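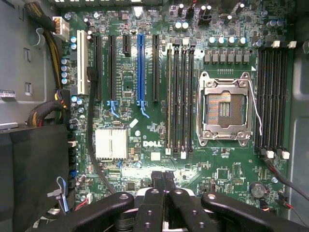
OK, slide one. Hi everybody, I'm Wendell, and I fix old workstations at Costello. Quick hands up – who has swapped a processor before? (Wait for hands. Grażyna, you don't count!)

Start with the socket, because that's where I wrecked my first board. The contacts are tiny and they bend if you so much as look at them funny. Lever up, chip straight down, no sliding, no wiggling – then lever back over.

Memory next. Latches open, line up the notch, push both ends till they click. Check the manual for which slots to fill first, I still do.

Tell the 39 dollar board story here if there's time. Then break, coffee's in the hall, and Grażyna takes over for power supplies.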